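先学会开门，再谈做家务

机器人到底能不能干家务，这个问题我每年都要跟人争一回。今年我的答案比去年乐观得多，而让我乐观起来的，是一扇关着的门。

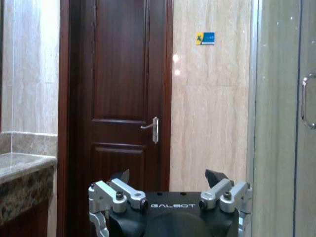 大家平时爱看的是叠衣服、炒菜、倒咖啡，这些当然好看，我也看得津津有味。可是真正过日子的人都知道，家务有一大半花在“过去”和“回来”上：从厨房走到卫生间，开门，进去，把台面擦了，出来，把门带上，再去下一间。一台机器叠衣服叠得再漂亮，碰到一扇关着的浴室门就站在外面发呆，那它能干的活就只剩门外那一点点。所以我一直觉得，开门应该排在所有家务的最前面。

开门难在哪儿？拿最普通的执手门来说，一根横杆，压下去，锁舌缩回来，然后推或者拉。人做这个动作根本不过脑子，胳膊肘都能开。换成机器，麻烦一件接一件。把手是亮面金属的，灯光一照就有高光，深度相机最怕这个。把手要压多深？各家的弹簧软硬不一样，老房子的把手往往松得晃荡，新装的又紧得要命。压到底以后还得保持住，同时往前推，而门是绕着合页转的，手走的是一段弧线，走直了就别住。夹爪要是捏得太死，力全顶在把手上，轻则打滑，重则把人家的门锁拧坏。要是往里拉，机器自己的底盘还得一边退一边让，别让门板撞上自己。

卫生间又是全家最刁钻的一间。地方小，转身都费劲，玻璃是透明的，镜子里有一个假的房间，瓷砖反光，地上可能有水。早些年的机器人在镜子面前真的会犯糊涂，以为前面还有路。我有个在爱尔兰做机械臂的朋友，叫Ruairí Mac Mathúna，他跟我讲过一句话，我记到现在：“你想知道一套视觉算法行不行，别带它去仓库，带它去浴室。”他在一个叫Silorwood的项目里干过，整整一个九月都在跟门较劲，两个人轮流守着，一共试了600次，成功356次。

356次！外行一听，一半多一点，这算什么成绩？我听完却高兴得差点站起来。这些门他们没有提前量过尺寸，也没有贴定位标记，机器是到了跟前自己看、自己伸手、自己去找那个“咔嗒”一下的感觉。几年以前，同样的条件，能开一次都要发一段视频庆祝。而且他说，失败的那些里面，很多是机器自己察觉到不对，松手退回来，没有硬来。对我来说，这一条比成功率还值钱。家里的机器可以笨一点，但手一定要轻。

当然，我也不想把话说得太满。拿这个数字去卖给普通家庭，肯定不行。谁家的门每天要开几十次，十次里有四次要主人过去帮忙，主人早就自己把活干了。速度也是个问题，Ruairí那边开一扇门平均要20秒，人只要一眨眼。我妈看了演示录像，评价是“它开门的工夫，我马桶都刷完了”。老太太刷马桶确实快，这个我作证。

有人会说，那干脆把家里改造一下嘛，装自动门，装感应把手，机器就省事了。我不太赞成。车间可以这么干，Foley的装配线就是整条重新排过的，料架高低、托盘朝向，全照着机器的胳膊来，效果很好，工人也满意。可那是车间，改造的钱能从产量里挣回来。一个家里的门、台面、柜子，是照着人的手和人的身高做的，很多还是住了半辈子、用顺了手的东西。为了让机器方便去拆人家的门，等于让主人替机器干活，顺序反了。我喜欢现在这批做通用夹爪的人，就是因为他们肯在别人家原样不动的门前面，老老实实一次一次地试。

再说夹爪。很多人迷五指手，觉得不像人手就干不了人活。我以前也这么想，后来变了。两根手指的平行夹爪，结构简单，皮实，坏了好修，压把手、拉抽屉、拿抹布、提水桶，大部分粗活它都应付得来。手腕上再放一只小相机，最后那十几厘米看得清清楚楚，哪怕身子把光挡住了，手边的情况也还在眼里。缺点也有，拧瓶盖、捡头发丝这种细活，两指确实吃力。可是一个家里到底有多少活非要五根手指？我在自己家认真想过一遍，从擦洗手台想到收浴巾，大多数都不用。

下一步我最盼着看到的，是把开门和门里面的事连起来。现在的演示常常是切开的：这一段开门，那一段擦台面，中间有人把机器推过去，或者门本来就敞着。Kundundale有个小团队在试连着做，Stanirus也放出过风声，说要让机器独自收拾一间客用卫生间，从门外开始，到关门结束。要是真做成了，哪怕要花一个上午，我也愿意搬把椅子坐在走廊里从头看到尾。

至于“什么时候能买”，我不报年份，报过两次，两次都错了，朋友至今拿这事笑我。我只说我会怎么挑：先别让它叠衣服，请它去把卫生间的门打开，进去，再出来，顺手把门关好。门锁没坏，门框没有新的磕痕，咱们再往下聊价钱。

10月27日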